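4. Date Headings and the Reader's Sense of Place in Time

4.1 Background to the reading task

The previous section dealt with how authors of self-published time travel fiction describe their own use of chapter headings. This section turns to readers. The question is a narrow one: when a novel moves between two periods, does a date at the top of the chapter help the reader follow the story, and does it change what the reader remembers afterward?

Writing guides tend to treat the date heading as a courtesy. The advice is usually to use one whenever the period changes, and to keep the form the same from start to finish. Editors we spoke to at Barreto, a small press that publishes paperback and e-book fiction, gave the same advice but added that many readers skip headings of any kind. If that is so, the heading cannot be carrying much weight, and the first lines of the chapter must be doing the work. Speech, clothing, transport and lighting all tell a reader where the story has gone, often within a sentence or two.

We chose to look at this in novels where a modern investigation runs beside an older plot. In such books the reader has two sets of events to keep straight, and the order in which they are told is often different from the order in which they happen. A clue found by a detective in one chapter may be the result of something that does not take place on the page until much later. A reader who has lost track of the period can still enjoy the chapter, but may miss the link.

4.2 Texts

Excerpts were taken from the Terka novels, a series of 7 books published between print and e-book editions by Barreto. The series was picked for practical reasons. All of the books alternate between a present-day plot and a historical one, all are told in the third person, and the author's use of headings is not the same throughout. The early volumes give a full place and year. The middle volumes give the year only. The last two have no headings and mark the change of period with a chapter number and nothing else.

Each excerpt was about 3,000 words long and contained at least one move between periods. We prepared two versions of every excerpt, one with date headings and one without. Where the published text had headings, they were removed for the second version. Where it had none, headings were written in the style of the early volumes. No other change was made to the text. Spelling, paragraph breaks and scene breaks were left as published.

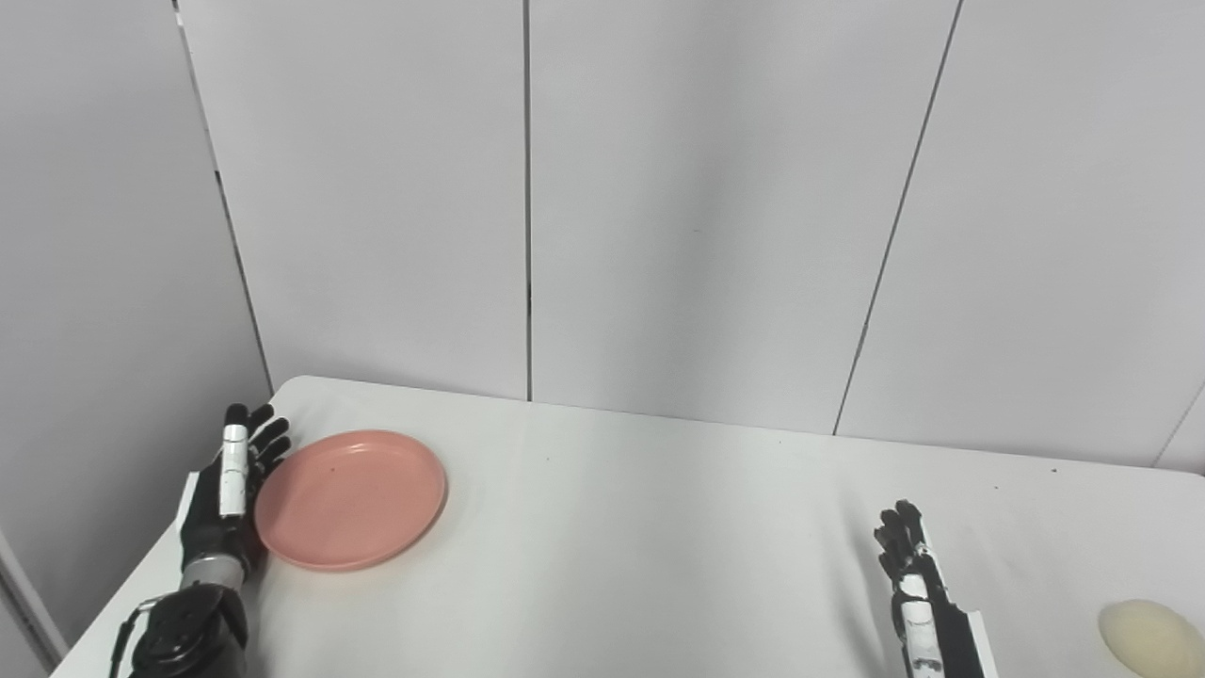
Some passages needed care. In the third novel a character reads a letter aloud, and the date on the letter serves the same purpose as a heading. We kept the date in both versions, as it belongs to the story, and treated the passage separately in the analysis. In the fifth novel a chapter opens with a line of dialogue that could belong to either period. This was useful to us and we used it as published.

Prologues were left out. They are common in the series and nearly always set in the past, so a regular reader learns to expect this, and we did not want to give people who knew the books an advantage at the first page.

4.3 Readers

A total of 175 adults took part. They were recruited through the public library in Amov and through a mailing list for readers of historical and speculative fiction. We asked only that they read novels for pleasure and that they were comfortable reading in English. People who had already read any of the Terka books were accepted, but their answers were kept in a separate group.

Readers were asked beforehand how they usually read fiction. The choices were paperback, e-reader, phone and audio. Those who mostly listened to audiobooks were given the option of reading in print or withdrawing, and most chose to stay. Several said they thought of dates in an audiobook as something they heard and forgot. That remark came up often enough that we return to it in Section 6.

4.4 Procedure

Reading sessions were held in the reading room at Hornness, in the morning or the early evening, with readers choosing the slot that suited them. Each person read 5 excerpts, in an order set in advance so that no single excerpt was always first. A given reader saw each excerpt in one version only. Readers could go at their own pace and could turn back to an earlier page. We had considered forbidding this, but turning back is a normal part of reading a novel with a split timeline, and a rule against it would have told us little about how such books are read at home.

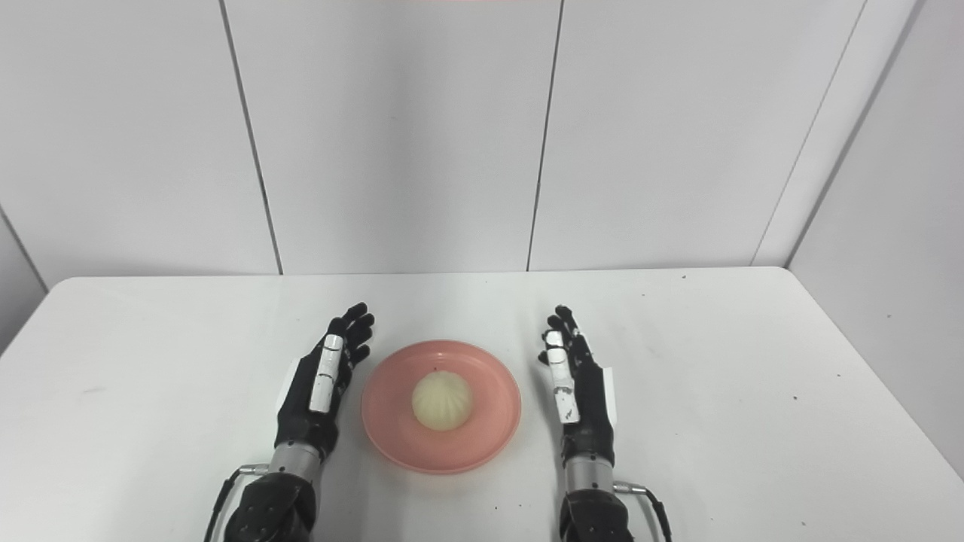 Figure 1. White tabletop and wall panels, reading room, Hornness.

After each excerpt the pages were taken away and the reader completed a short form. The first part asked for a summary of the excerpt in the reader's own words. The second asked the reader to put a list of events in the order in which they happened in the story's world, as opposed to the order in which they were told. The third asked when each plot was set, to the nearest decade if possible. The last part was open and asked whether anything had been hard to follow.

The summary came first so that the later parts would not suggest to readers that dates were the point of the study. It was a partial success. By the third excerpt some readers had plainly worked out what we were interested in and wrote down years in their summaries. We compared early and late forms for this reason, and the general pattern was the same in both.

4.5 What readers did with the headings

Readers who saw date headings were better at naming the decade. This is no surprise, given that the answer had been printed on the page. What is less expected is that they were no better at putting events in order. Readers of both versions made the same kinds of mistakes, and made them in the same places. The most common was to assume that a present-day discovery came after every historical scene in the excerpt. In one sense that is true, and in a story where a character can travel back it may also be false.

The open answers help to explain this. Readers who had the headings often said that they noticed them at first and then stopped looking. Readers without them did not report feeling lost, apart from the passage in the fifth novel with the unclear opening line. There, a number of people said they had read most of the first page in the wrong period before a mention of candles set them right. A few enjoyed that. Others found it annoying and blamed the author.

Headings seemed to matter most where the gap between two periods was small. When a chapter moved from the present day to a much earlier century, the prose gave the change away at once. When it moved within the historical plot — from one winter to the winter before it, for example — there was little in the setting to mark the difference, and readers without the heading tended to run the two together. The early Terka novels do this several times. In the summaries, events from both winters were often told as one continuous stay.

Familiarity with the series made some difference. Readers who knew the books were better at ordering events in both versions, and their open answers suggest that they relied on what they knew of the characters. One wrote that she could tell the period by whether the investigator had yet met the missing man. This is a kind of clock that no heading supplies, and it is available only to someone who has followed the plot for some time.

4.6 Headings in the e-book edition

A further point concerns format. In the e-book edition of the series, the date heading is set as part of the chapter title and so appears in the table of contents. A reader can see the whole pattern of periods before starting the first chapter. In the paperback the contents page lists chapter numbers only. Our excerpts were printed on paper and had no contents page, so the task cannot speak to this directly.

Barreto's editors told us that the contents list in the e-book had drawn complaints after the fourth novel, where a date in a late chapter title gave away that a character would survive. Later editions of that book use a plain number for the chapter in question. The paperback text was left alone, and the two editions now differ at that point. We used the paperback wording in all excerpts.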